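Clistley Holiday Lets list
Re: linen for the Gristness cottage
20/12/2019

On the linen, someone wrote:
> Are we keeping white for the new season or going to colours? The
> Siriwan quote runs out soon and I need a yes or no.

Keep white. Coloured stuff fades unevenly and then nothing matches – had that at Bimerstead, never again. Go for 12 sets, queen size, plain hem. Quote was $600 deliverd, fine by me. Old ones can go to the animal shelter, not the tip.

White on the bed:
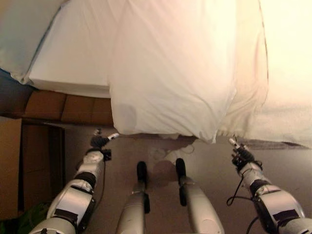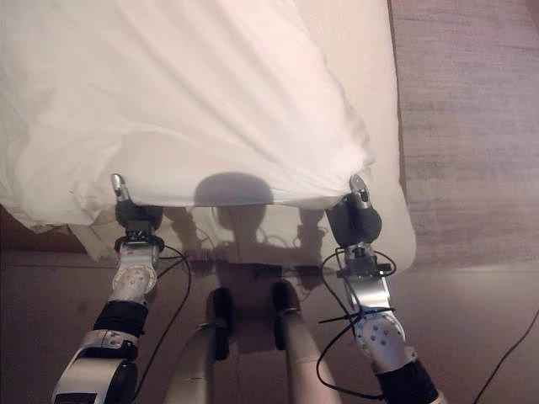
Do we need to wash the new sets before the first guests?
Wash them twice, warm, no softener. New cotton hardly soaks anything up until the finish is out.

Also need 4 spare pillow protectors, and the dryer at Gristness is still taking 2 goes per load. Will ring the repair place tommorow. Bookings for April open once the linen's sorted.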